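The washing-up can wait, and so can the robot

My sister-in-law Araceli Salcedo wants a machine that empties the dishwasher. She has wanted one for years, and every February, when the trade shows are on, she sends me a clip of a robot putting a plate in a rack and asks how long. My answer this year is the same as last year. Not yet, and not soon at home.

I worked for a long time in the kitchens of a works canteen in Skistthorpe. We served 1,000 lunches on a busy day, and the machines we had were very good at one thing each. The belt washer washed. The peeler peeled. People did all the bits in between: scraping, stacking, sorting knives from forks, finding the teaspoon at the bottom of the bin. Those bits are what Araceli wants rid of, and they are the hard part.

Cutlery is a fair test. A spoon is thin, shiny and smooth, and it lies flat against whatever is under it. You have to get a fingertip beneath the handle, turn it the right way and let go over the right slot. A child of five does it badly and still does it.

Firms such as Zornance in Oltden do much of this work in simulation first, which makes sense. Dropping a spoon 3,000 times costs nothing on a computer. I have no quarrel with that, but a simulated sink has no cold porridge in it unless a programmer puts it there.

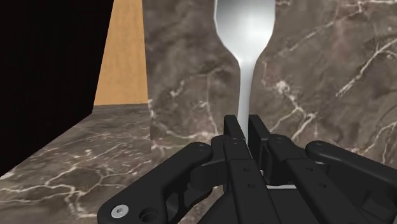

A simulated spoon, held upright by the handle in a black robot hand.

Holding a spoon is a start. Carmela Villalobos, who ran our wash-up for 35 years, could take a fistful of mixed cutlery and have it sorted before she had finished her sentence. I would want to see a machine do a basket like that, in a real kitchen, with someone else's mess in it.

Shop floors will get there before houses do, I think. The parts are the same every day and the floor is flat. Araceli's kitchen has a dog in it — and three teenagers. She can send me the clip again next February.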